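[Skeltico-collect] Re: how many grasps of the soft stuff do we need?

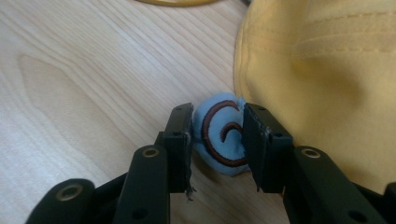

Last changed: August 18, 2026

From: Ewan Sheehan
To: Skeltico-collect list

Pearce wrote:

> I see from the tally that soft items stand at 289 good examples
> against a target of 1,080. The rigid items finished in April. Can
> somebody tell me why cloth takes so much longer, and whether we
> could top up the numbers by running the same few objects again?
> Also, does the gripper need replacing? The pads look dreadful.

Taking these in the order that lets me put off the last one.

Cloth takes longer because a wooden block stays the shape you left it. The blue thing with the brown spiral on it gives a bit when the fingers close, so the same squeeze can look like a firm hold or a polite handshake depending on where you catch it. The labellers at Teneck want the first frame of contact marked and the first frame of a proper hold marked separately, and on soft items they disagree with each other a good deal. I side with whichever of them has written to me most recently.

Then there is the yellow cloth. Right up beside the blue one like that, it leaves the right-hand finger to go down between the two. I want plenty of those. The last model was trained on objects sitting politely apart, and when we gave it a heap it went for the seam between two things every time, with great confidence.

As for running the same objects again: please don't, or at least not from the same spot. We had 355 takes in the spring batch and threw out 40 because whoever was holding the gripper had found a comfortable elbow position and kept it. The model learned the elbow. Move the object, turn it so the spiral faces another way, come in from the other side, swap hands if you can bear to.

A few things I'd like from everyone on the next round:

Start recording before you move in, and keep going after you let go.
Keep the missed grasps. Mark them as missed and send them anyway.
One object per take, however many are on the table.
Don't tidy the cloth between takes. Jasura's folder is beautifully neat and I can't use half of it.

Now the pads. Yes, the left one is hanging in threads along its inner edge and the right one is scuffed at the corner. I would still like to finish the soft set on this pair, as changing them halfway gives us two grippers' worth of data under one label. If the rest of you feel strongly, say so on the list before I upload the next batch.

Ewan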